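Print this page | E-mail this page

PRESS RELEASE

Letska opens its home recordings of clothes handling to outside research groups

Pratgate, 30 March 2026 – Letska, a company for household automation, is making its first collection of home recordings available to university groups and small developers. The collection holds 876 recordings in which people handle clothes in their own bedrooms with hand-held grippers. It was gathered in 103 homes in and near Pratgate and Sistside, and it is meant for training systems which must learn how to arrange and fold garments.

Each recording follows one garment on one surface. The person at work holds the grippers in the hands, and a camera on the tool records what the fingers of the gripper are doing.

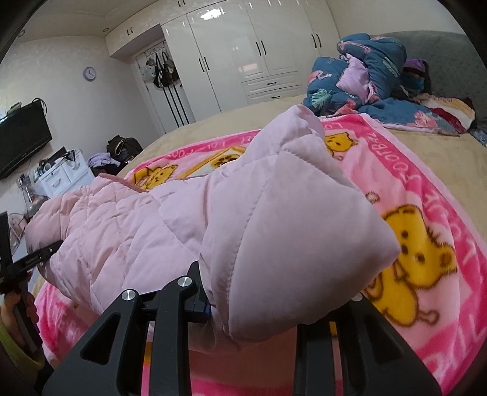
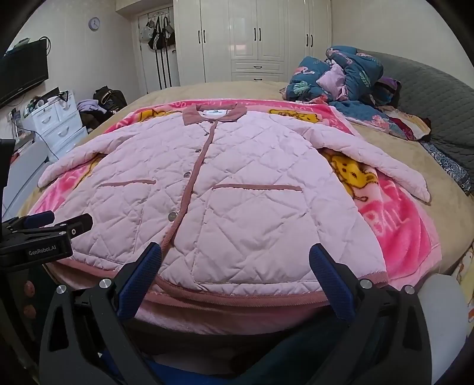 A pink quilted jacket on a bed, bunched in the first picture and laid flat in the second.

"For several years we have trained our software with clothes on a white table in our own hall," says Benedikt Bauerfeind, managing director of Letska. "The results on the white table were good. Then we came into a real bedroom and the results were much less good. We have understood that we must learn from the homes, with the blankets and the pillows and everything else that people have there."

For this reason the company gave very few rules to the households. They were asked to keep the room as it normally is, to use their own clothes, and to leave the usual covers on the bed. The lamps could be on or off. Only papers with names or addresses, and family photographs, had to be put away before the recording began.

Padded clothes are a special part of the collection

Of the 876 recordings, 434 show thick or padded garments, such as winter jackets, quilted waistcoats and dressing gowns. This share is high by intention. According to Letska, a thin shirt shows its shape quite clearly when it lies on a surface, but a padded jacket can hide its own sleeves, and its folds do not stay where they were put. A system that has seen only shirts and towels will often take a fold for an edge and grip at the wrong place.

Dörte Reinholz is responsible for the recordings at Letska. She visited many of the households herself and explained to them how the grippers are held.

"In the beginning, people want to work very nicely and very fast," says Dörte Reinholz. "I ask them to work slowly, and also to show me the mistakes. When a sleeve slips out of the gripper and they take it again, this is for us a valuable piece. The software must also learn how one continues after a mistake."

Recordings with a second or third attempt were therefore kept. They carry a mark in the list of contents, so that a research group can leave them out if it wishes to work only with smooth examples. A recording was removed only when a face could be recognised, when a voice with private content could be heard, or when the camera had stopped before the end.

Patterned covers cause difficulties

During the preparation of the data it was found that printed blankets and bed covers are a difficulty for the software. Where the colour of the cover is near to the colour of the garment, the border between both is hard to find. Large printed figures and letters can also be taken for a part of the clothing.

Svenja Böttcher, who leads the learning group at the company's office in Sistside, decided to leave all of these recordings in the collection. Her group has drawn the outline of the garment by hand in 80 recordings, and these outlines are part of the package. They can be used for testing, but Letska asks that they are not used for training, so that the results of different groups can be compared with each other.

"We could have asked the families for a plain sheet," says Svenja Böttcher. "But a machine that later comes into the home cannot ask for a plain sheet."

How to receive the data

The collection can be requested in writing from the office in Pratgate. University groups pay no fee. Companies with fewer than ten employees pay only for the preparation and the sending of the data. Larger companies are asked to speak with Dirk Pfeiffer, who looks after the licences.

Every household has agreed in writing to the use of its recordings for research. A household can withdraw this agreement until December, and its recordings will then be taken out of the next version. Groups which have received the earlier version are obliged to delete the same files.

A second round of recordings is in preparation. It will deal with bed linen and with the hanging of clothes on hangers, and it will again take place in private homes. Households in Sistside that would like to take part can already write to the company. Experience with technical devices is not necessary, and the grippers are brought to the home and collected again.

About Letska

Letska develops software for machines that help with the work in the household. The company has its main office in Pratgate and a second office in Sistside.

Contact for the press: Roswitha Gerlach, Letska, press office, Pratgate

Contact | © 2026 Letska. All rights reserved. | Back to top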